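The Kozan Record

I was still in my pajamas when the box from Botton landed on the porch, and I want it on record that I'd sworn off buying records in June. Sworn it off! I had 1642 of them in the front room, and the shelf by the window had started leaning toward the couch like it wanted to tell me something.

But this was Olov. The second album, the one they made in a week above a carpet store and then fought over for years. I'd loved that band since I was 15, when my cousin played me the first one in a parked car with the windows up so my aunt wouldn't hear the cussing. I'd spent 31 years telling anybody who'd hold still that the second album was better, and I had never heard it. Not one note. I'd read two reviews and built a whole personality on them.

So I put the kettle on and cut the tape. There was the sleeve, brown and plain, with Kozan written across the front in that skinny lettering, and inside it a smell like somebody's attic. I wiped the record down (twice, I was nervous) and set the needle on side one.

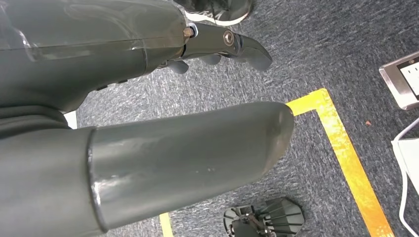 It was terrible. I mean it was so bad I got up and checked the speed. The drums sounded like they were coming from the apartment downstairs, and the singer, my singer, the voice I'd have followed off a pier, was doing some kind of accent. There was a song about a ferry. It had a flute in it, and the flute went on for almost as long as the ferry would have taken.

I sat on the floor and ate toast and thought about all the people I'd lectured. There was a man at a wedding in Sketon who'd only wanted to get past me to the cake. I'd told him the first album was for tourists. He'd nodded so politely.

I flipped it over mostly to be thorough. The first 3 songs on side two were more of the same, and by then I was composing the listing in my head, what I'd ask for it, whether I'd mention the flute.

Then the last one started. Just a piano, a little out of tune, and the singer without the accent, sounding tired and pretty close to the microphone. You could hear a bus go by outside. She got a line wrong and laughed and sang it again, and they'd left that in.

I played it until the tea was cold. Around noon my cousin called about the lawnmower, and I said hang on, don't talk, and I held the phone down by the speaker.

"Is that them?" she said.

"Second album," I said.

"Huh," she said. "Is it all like this?"

I looked at the sleeve for a while.

"Pretty much," I said.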